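Home Projects Workshop notes About Contact

Sorting small parts: simulating the arm before building it

28 June 2024
Posted by the Virnley bench
5 min read

I have been meaning to write up the sorting arm since November, when I cleared one end of the bench at the Flanholm workshop for it. The bench is still mostly clear, apart from the base plate, because nearly all the work since then has gone on inside the computer. I know some of you read this for the sawdust. There isn't much this time.

The job is simple to state. I have an arm with a two-fingered gripper and I want it to pick up odds and ends from a table and put each one in the right part of a divided tray. The workshop has tins and tins of mixed bits that people have tipped together over the years, and sorting them by hand is the sort of thing everyone puts off. If the arm can do three kinds of thing reliably I will be happy. It doesn't have to be quick.

My first plan was to bolt everything down and start teaching it positions by hand. I did that for a fortnight on my previous arm and wore out a set of finger pads on the tray wall. So this time I built the table and the arm as a simulation first. The software is Cisus, which I picked mainly because the manual is readable and it runs on my old desktop without a new graphics card. It took me a couple of weekends to get the arm model to bend the right way at the elbow. One joint had its sign flipped, and every time I asked it to reach forward it folded itself backwards into the wall.

The control program is called Yu. It started as a script for a drawing machine and the name has stuck through three rewrites. It takes a list of items with a position and an angle for each, decides which one to go for, and works out the path. In the simulation I can hand it the exact positions, so none of the camera work matters yet. That will be a separate post, probably a long one.

I modelled the table with a dark wood top because the bench at Flanholm is dark, and I wanted to know how black parts would look against it. The tray is black as well. I may regret that when I get to the camera.

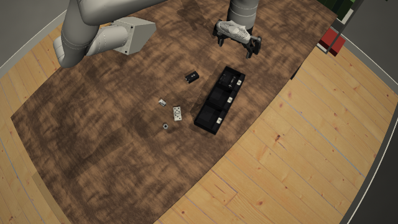

The simulated table, with the gripper open over the three-compartment tray and four small items lying to the left of it.

The items are a mixed lot on purpose. A metal nut, a domino-style tile, a tiny white block and a black rectangular one give me different sizes and different problems. The nut is low and round, so the fingers have to come down almost to the wood to get hold of it. The tile is easy if the fingers close across the narrow way and hopeless the other way, as they don't open wide enough. The tiny white block is the one that gets flicked across the table if the approach is even slightly off.

I let it run overnight with the items scattered afresh for each attempt. The first long run was 2000 picks. Of those, 1096 ended with the item in the correct compartment. That is a bit over half, and I was expecting worse. I went through the failures the next evening and they fell mostly into the same few heaps.

The largest heap was the gripper touching a divider on the way down. I had the drop height set 33 mm above the tray floor, measured from the fingertips, and I had forgotten that an item hanging below the tips takes up some of that. Raising it fixed most of the knocks but made the nut bounce, and now and then it bounced next door. I now use a different height for each kind of item, set in a plain text file.

The next heap was the tray angle. I had told Yu the tray was square to the table, then turned it in the model so the arm could get at all three compartments without stretching, and never changed the number in the program. All the drops were landing along a line that missed the far compartment. It was one line to correct and it cost me most of an evening to find.

After that there were 167 failures I would call real grasping failures, where the fingers closed in the right place and the item still slipped out. Some of this may be my friction settings, which are guesses. I tried measuring the real pads by dragging a weighted offcut along the bench with a luggage scale and got a different answer each time. I have settled on a low value, so that the real arm should find the job a little easier than the model does.

Still to do before anything gets powered up:

- put proper limits on the elbow
- make Yu stop if the gripper closes on nothing
- print labels for the real tray
- find the other box of M5 bolts

The base plate is drilled and the power supply is mounted under the bench. I have the workshop to myself for a few evenings next month and will try the first real pick then, with the speed turned well down and the tile as the only item on the table.

Older post Newer post Back to top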